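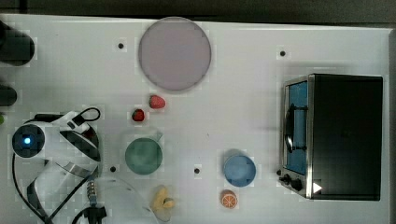 Jita toy library moves into the old chemist's on Gashi Street

Families who have spent the last few years queuing on the stairs above the post office will be glad to hear that the Jita toy library has a proper front door at last. It opened in June in what used to be the chemist's on Gashi Street, with step-free access, a bench outside for grandparents and room inside for more than one pushchair at a time.

The library lends toys, puzzles and games to any household in the district, and has 922 items on its shelves, from baby rattles to a marble run that needs most of a living room floor. Membership costs 5 euros a year and covers every child under the same roof, and you may take 2 items home at once and keep them for three weeks.

Bernadette Gallagher, who started lending out her own children's jigsaws from the boot of her car, was there on the first morning to cut the ribbon — or rather to hold it while her granddaughter did the cutting, which took several goes and got a very big cheer. "I kept thinking of those stairs," she said afterwards. "We lost a lot of mums on those stairs. They'd come once with a double buggy and you'd never see them again, and I didn't blame them one bit."

Some 1970s shelving has been kept from the chemist's, along with the long wooden counter, where Doina Ristić now signs things in and out on two mornings and one late afternoon a week. The shelves behind her are arranged by age, with the baby things lowest down so that little ones can point at what they fancy.

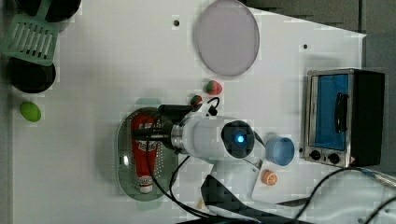
Borrowing has changed a good deal since the early days, and Doina says jigsaws have slipped down the list while anything to do with pretend cooking goes out of the door as fast as it comes back. Children like to play at what they see at home, she reckons, and a toy strawberry or a red ketchup bottle will keep a four-year-old busy long after the grown-ups have finished their coffee. There is a waiting list for the play kitchens, so it is well worth putting your name down early if you have a birthday coming up.

The fitting-out was done by Flimov, the joiners from the top end of the street, and 40 households lent a hand with painting and carrying over the spring. Mikkel Frandsen, whose twins have been members since they could sit up, looked after the move itself and says his back has nearly forgiven him. "It was lovely, though," he said. "People brought soup."

Repair evenings will carry on as before, starting at 6.30 pm, with Gorazd Popescu at the workbench for wobbly wheels, missing screws and dolls in need of new hair. Bring the broken bits along with you, even the very small ones.

New members can join at the counter with proof of address.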